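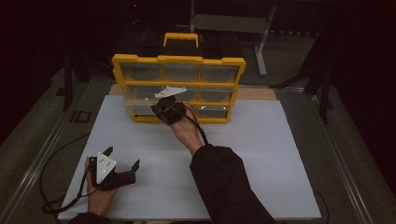 桌上的零件收纳盒,黄色边框,透明抽屉。

分类:民生财务 > 债务与家庭预算

还款方案怎么算出来:访Mirkbridge债务咨询处测算负责人

最后更新:2024-12-25

Mirkbridge债务咨询处设在区公所二楼,对外办理三类业务:家庭收支核查、多头债务的协商还款方案、欠缴公用事业费的分期申请。咨询免费,不放贷,也不代收款项。本次采访的对象是该处测算组的负责人。按照咨询处的规定,一线工作人员接受采访时不公布姓名,下文统称“负责人”。

采访从受理口径谈起。负责人说,外界常把咨询处理解为“帮人谈减免的地方”,这个理解偏窄。“减免由债权人决定,我们没有权限。我们做的是把一户人家的现金流算清楚,算到债权人的风控部门能直接用的程度。对方收到的是一份表,表后面附凭证,每个数都能追到来源。”

今年到目前为止,咨询处登记的来访近1390户,其中进入正式协商的只占一小部分。负责人解释,多数家庭在收支核查阶段就结束了流程,原因各不相同:有的债务单一,调整扣款日即可;有的资料不全,补了几次补不齐;也有人核查完决定自己和银行谈。“核查完就走的,我们不算失败个案,结案代码是分开的。”

核查的第一步是固定口径。收入按实际到账金额计,不按合同金额。加班费、季度奖金、临时工收入取过去一段时间内的低值,不取平均值。对此,负责人的说法很直接:“取平均,方案在纸面上好看,到淡季就断。断一次,债权人那边的记录就是违约,再谈的条件会差很多。取低值,旺季多出来的钱可以提前还本,多数协议允许。”

支出分为三层。第一层是不可压缩支出,包括房租或房贷、水电燃气、通勤、处方药费用、义务教育阶段的固定收费。第二层是可调整支出,包括食品、通信、衣物。第三层是其余项目。咨询处只对第二层设参考区间,对第三层不评价,只列示。

“早年的表格上有一栏叫‘非必要’,后来删掉了。”负责人说,“这一栏填起来争议最多,填完了对测算没有影响。债权人看的是可支配余额,余额怎么来的,看前两层就够了。来访者为这一栏和我们的人争论,时间都耗在那里。”

一次标准核查的面谈时长定为40分钟,材料须提前交齐。材料清单包括工资流水、全部债务的合同或电子账单、租约、近期公用事业账单,以及有抚养或赡养义务的证明。面谈中不讨论方案,只核对数字。方案由测算组另行出具,再约第二次面谈。

把核查和方案分开,是咨询处几年前改的流程。改之前,咨询员当场给出月还款额,来访者当场签意向书。负责人说,当场给数的问题在于复核不足:“利息的计息方式有好几种,账单上未必写得清楚。有的是按日计息、按月复利,有的是等额手续费,名义上不叫利息。当场算容易按同一种方式套,套错了,后面整张表都要重做。”

测算组目前使用Tekik提供的软件。软件的作用是把不同债务换算到同一口径,折算出年化成本,再按几种排序规则生成还款顺序。常用的规则有两种,一种按年化成本由高到低,另一种按剩余本金由小到大。前者总成本较低,后者能较快减少债权人的数目。

问及测算组倾向哪一种,负责人表示没有统一倾向,方案书里两种都列,并标出总利息的差额和首笔结清的预计月份。“有些家庭手里同时有好几家的催收电话,先清掉小额的,电话少了,执行率会好一些。这一点我们有结案数据支持,但样本不大,我不愿意讲成规律。从算术上看,高成本优先是对的。两张表放在一起,由来访者自己选。”

软件也有处理不了的部分。负责人举了两类。一类是亲友借款,没有合同,没有利率,还款时间口头约定。另一类是以商户名义借、实际用于家庭开支的款项。前者在表中单列,不参与排序,但须在现金流中预留;后者要先判断责任主体,测算组不做法律认定,转区里的法律援助窗口。“转出去再转回来,周期就拉长了。今年七月积压最重,主要就积在这一类上。”

方案中争议较大的一项是预备金。咨询处要求每份方案每月至少留出300元,不计入还款,由来访者自行存放。部分债权人对此提出过异议,认为应当全部用于清偿。负责人认为这一项没有商量余地:“没有预备金的方案,遇到一次修车、一次拔牙就会断供。断供以后,债权人重新催收的成本比这点钱高。我们把历年断供的原因做过分类,突发小额支出排在最前,失业排在后面。”

预备金的数额多年没有调整。对于是否应随物价上调,负责人说测算组提过建议,区里还在研究,本年度维持原数。个别家庭成员较多的个案,可以由咨询员书面说明理由后上浮,上浮部分须经复核人签字。

在债权人一侧,咨询处与本地几家机构有固定的文件往来渠道。以Costa为例,双方约定了统一的申报表格式和回复时限。该机构收到完整方案后,先冻结新增滞纳金,再进入内部审批。“冻结这一步很重要。”负责人说,“审批期间如果滞纳金照计,批下来的时候欠款余额已经变了,方案第一期就对不上账。没有固定渠道的债权人,经常出现这种情况,我们只能按批复日的余额重算。”

今年获得全部债权人书面同意的方案共84份。负责人对这个数字的说明比较谨慎:书面同意只代表方案生效,不代表已经还清;各份方案的期限长短不一,有的要执行数年。咨询处对生效方案做定期回访,回访内容限于是否按期还款、收入是否发生变化、预备金是否动用,不问其他事项。

方案生效后可以调整。调整的触发条件有三个:到账收入连续下降、家庭成员增减、主要住房支出变化。来访者提出申请后,测算组重新核查第一层和第二层支出,重出现金流表,再向债权人报送变更。负责人提醒,变更申请要在下一期还款日之前提交。“很多人是已经晚了一期才来。晚了也能办,但要先补一份情况说明,债权人那边走的是另外一条流程,时间长。”

采访中也谈到了跨区个案。邻近的Celdale没有同类机构,当地居民有时会到Mirkbridge咨询。按现行规定,咨询处可以为区外居民做收支核查,但不出具协商方案,也不代为报送。负责人说,限制来自经费来源,与技术无关。“核查表给他们带走,表是标准格式,他们自己拿去和银行谈也用得上。但是附件的核验章我们不能盖,有的银行认,有的不认。”

两地是否会签订代办协议,负责人称不掌握情况,建议向区公所的民生科查询。

关于公用事业费分期,负责人说明这项业务与债务协商是分开受理的,但核查材料可以共用。燃气和供水单位的分期规则相对固定,一般不涉及利息,审批较快。需要注意的是,分期期间如果新账单逾期,原分期协议会自动失效,欠费一次性到期。咨询处在方案书中把当期账单列在还款之前,就是出于这个考虑。

谈到常见的填报错误,负责人列出了几项。一是把信用额度当作欠款填报,或者把最低还款额当作欠款余额填报。二是漏报已经停用但仍有余额的卡。三是把一次性退税、保险理赔填入月收入。四是夫妻双方各自申报时,把同一笔房租重复计入。最后一项由软件自动比对,其余要靠人工核对账单。

“漏报的后果比多报严重。”负责人说,“方案报出去以后,再冒出来一家债权人,其他几家要重新确认比例。按比例分配是协商的基础,少一家,所有人的数都不对。来访者漏报往往是因为金额小,觉得不值得写。我们的要求是有余额就写,金额大小由表去处理。”

对于以新贷还旧贷的做法,咨询处的书面指引中只有一条:签署协商方案期间不得新增借款。负责人补充说,整合贷款在某些条件下成本确实更低,但要把手续费、提前还款违约金和延长期限后的总利息一并计入才能比较。来访者如果已经拿到整合贷款的报价,可以带到核查面谈,测算组会把它作为单独一列放进比较表,不作推荐。“只看月供,期限拉长以后几乎总是变轻。要看的是最后一行的总额,还有中途能不能提前还。”

资料保存方面,核查材料在结案后按档案规定封存,电子件与纸质件分开管理。来访者可以书面申请取回原件,复印件不退。向债权人报送的材料以方案书和必要凭证为限,面谈记录不外传。负责人特别说明,药费一项只报金额,药品名称在报送前遮盖。

来年的工作安排中,测算组计划修改方案书的首页。现行首页先列债务总额,再列月还款额。新版拟把每月还款日和各账户扣款金额放在最前,总额移到附表。负责人说,这项改动来自回访时收集的意见,多数家庭日常查阅方案书,查的是哪一天扣多少钱。“总额每个月都在变,印在首页很快就过时了,有人还拿着旧数来问我们是不是算错了。”

新版表格尚未定稿,旧版方案继续有效,不需要换发。

办理核查须预约,窗口和电话均可。材料不齐的,窗口会出具补件单,补件期间保留原预约次序,逾期未补的重新排号。

标签:债务协商 家庭预算 还款方案 Mirkbridge

分享(84) 评论(40)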